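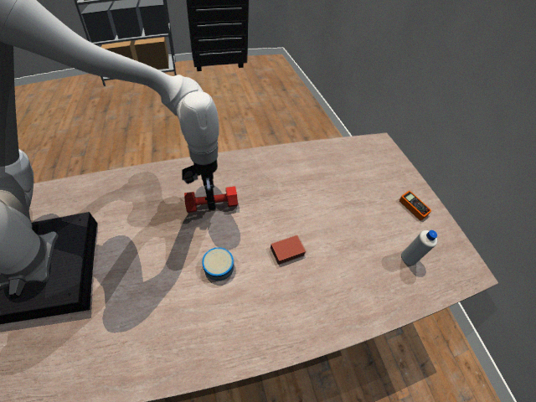 Sliding gate reverses halfway, Olby 600 operator

Posted by flatbar_tom
Steel slider, 600 lb, Olby 600 operator. It closes to the midpoint, stops, and backs up 7 inches. Only happens in the morning. Photo eyes are aligned and the lenses are clean. Fault log shows code 178.

Posted by Nevzat Karaca
Code 178 is overcurrent on close. Pull the release and push the gate by hand. If it drags at the midpoint, look at the track and rollers before touching the force setting.

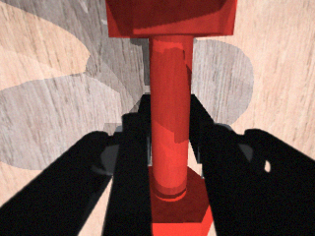 Re: Sliding gate reverses halfway

Posted by hingepin
Disagree. A morning-only fault points to cold grease in the gearbox. Raise close force one step and retest.

Posted by Nevzat Karaca
Raising force hides the drag and weakens entrapment protection. I would not do that on a driveway gate.

Posted by flatbar_tom
Released it Sunday at 6 a.m. It binds at one track joint. The cycle counter reads 3305.
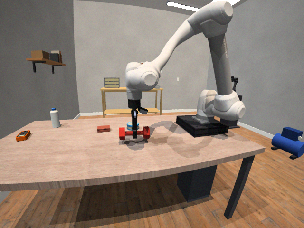 Posted by flistham_gates
Does the force limit need to be set again after the joint is ground flush?

Posted by Nevzat Karaca
Run the learn cycle again with the gate fully closed, then do an obstruction test in both directions.

Posted by hingepin
I would still change the grease.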